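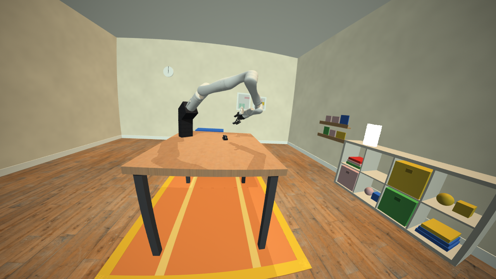 Write down what counts as done

I have spent a good part of my working life reading rules for robots, and I can report that most of them were written by somebody who had recently been frightened. You can tell by the capitals. The Jonidar handbook, which I was asked to comment on and did, at length, runs to 143 pages and mentions the word DANGER before it mentions the word "table". It has a page on footwear. What it does not have, anywhere, is a sentence telling you how to say that a robot has finished its job.

My complaint is with the simulation chapter, which is 3 pages long and reads as though it was added on the way to the printer. The view behind it seems to be that nothing in a simulated room can hurt you, so you may do as you like in there. Nobody's foot is under the pedestal. The clock on the wall is only there for company, and the rug will never need hoovering. All true, and I still think the simulated room is where the rules ought to be strictest, for the dull reason that it is where people make up their numbers.

Take a plain bench task. One arm, one table, one small black object, and an instruction to pick the thing up. Dorothy Horrocks and Elango Kurian, who share an office and very little else, once gave me success rates for the same policy on the same task, and they were so far apart that I assumed one of them had a typing error. Neither did. Dorothy called it a success when the object left the tabletop. Elango wanted it held in the air for 2 seconds with the arm at rest. Both had a perfectly good definition and both had kept it in their heads, where it was no use to me.

So, rule one, if anyone at Jonidar is still taking letters: write the finish line down before the first run, in words a bored person could apply. Put the number in. "Lifted cleanly" will be argued over until we are all dead.

Rule two concerns the furniture. There is a fashion for dressing these rooms up, with cubby shelves and storage bins and books and a pair of small pictures on the back wall, and I am in favour of it. A policy that has only ever seen a grey void is in for a shock when it meets a nursery. But if the room is dressed, say whether it stays dressed the same way. I sat through a talk on the Tovari benchmark in which 690 runs were described as varied, and when Banafsheh Kordestani asked what had varied, the answer after a good deal of clicking was the random seed. The shelves had not moved. I don't believe the arm had been anywhere new either. She thanked the speaker very nicely and I have been a little afraid of her since.

Rule three is about where the arm starts. A gripper that begins with its fingers open and already pointing down has been done a favour. Fine, do it the favour, I would want one too. Just put it in the write-up, along with how far off the object was and whether anyone moved the base between runs to make life easier. Dexter Cabrera tells me this is fussy. Dexter also keeps his results in a folder called "final new".

The usual objection is that rules slow people down, and I'll grant that they do. Sivaprasad Murthy had his group at Workton try a one-page form last August, and they grumbled about it for weeks. Then they went back to some of their own older work and couldn't work out what they had counted as a success, and the grumbling changed its subject.

A page is enough. Finish line, what varied, where it started, who checked. I would happily trade the footwear for it, although I am told the footwear is popular.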